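Leave Some of It in the Ground
3/11/20

I have spent a good part of my life on my knees in other people's fields, scraping at dirt with a trowel that has been sharpened so often it looks like a butter knife, and I love it as much now as I did my first summer. So please take what follows as coming from a friend. I think we dig too much, and I think we should learn to stop while there is still something left to find.

What set me off was the news from Gakholm, where the farm museum wants to open up the whole mound. You may remember the trench they cut there last August. It was 7 feet wide and it went through the north side only, and out of that little slot came over 200 pieces of pottery, a loom weight with a thumbprint in it, and the corner of a stone floor. Naturally everybody wants to see the rest of the floor. I want to see the rest of the floor! I have lain awake thinking about that floor.

But a dig is a strange kind of reading, where you tear out each page as you finish it. Once the soil is lifted it can't be put back in its layers, and whatever you didn't think to write down is gone for good. I was taught on the Cattaneo site, which was cleared from end to end 80 years ago by people who were careful by the standards of their day. They kept the pots and threw away the dirt. They had no idea that dirt could be sifted for seeds and pollen, or that burnt crumbs stuck to a shard might tell you what was for supper. We have 3 shelves of lovely bowls from Cattaneo and hardly any notion of what anyone ate out of them.

It would be vain to suppose we are the last generation to miss things. Somebody not yet born is going to shake her head over our notebooks, and I'd like her to have half a mound to go and check.

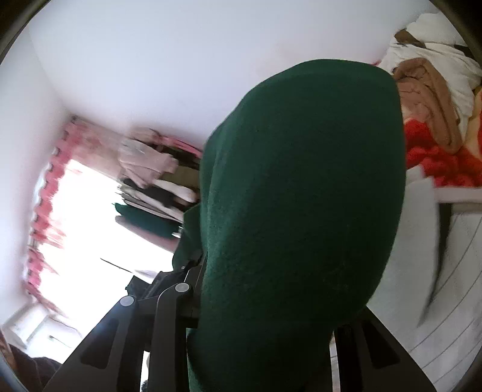
Dark green cloth, creased along one side.

The usual answer is that the ground isn't safe either, and I grant it. Plows go deeper every year, and roots do what roots do. When a road is coming through, as it was at Undex, you get everything out that you can and you don't apologize. Gakholm, though, is under sheep pasture, and has been for as long as anyone can remember.

There's also the matter of the finds themselves. Neltodia still has crates nobody has opened since the dig closed, and it was a small dig. Every season in the field makes years of washing, drawing and labeling, and that part never gets its picture in the paper or its share of the money. I would gladly trade a new trench for two winters of somebody being paid to sit indoors with a toothbrush and a good lamp.

So my plea to the museum is to finish the north side, publish it properly, and lay the turf back over the rest.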